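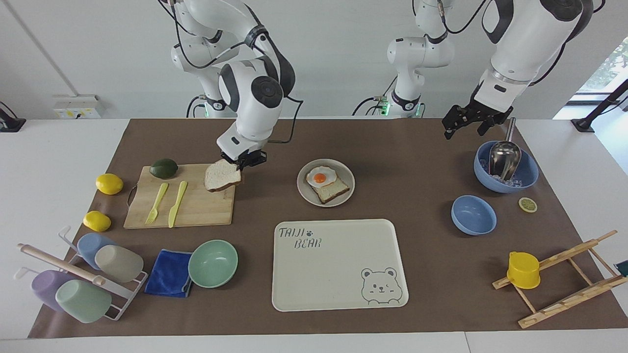 Hikstead Breakfast Table

Contents
1731 annotated stills of breakfast preparation on a white table with a brown paper mat. Maintained by Lovely Sebastian. Current version: 2.

Items
Bread slice, toast with fried egg, avocado, lemon (whole), lemon slice, ice. Serving and prep ware: bamboo cutting board, round plate, rectangular tray, blue bowl, steel scoop, yellow plastic knife and fork.

Labelling notes
Toast with an egg on it gets 2 labels, one per food. A plain slice is "bread" until it has been toasted. Ice is labelled as a single region per bowl; cubes are not separated. The plate is "grey-beige", never "white". Printing on trays (e.g. TAIJI BEAR) is transcribed in the text field, capitals kept.

Layout
stills/ colour files
labels/ one file per still, up to 4 revisions kept
splits/ Jallo (train), Ciltholm (test)

Known issues
Lemon and lemon slice were merged in version 1. Remap before comparing results. Some March labels still use the old spelling "gray".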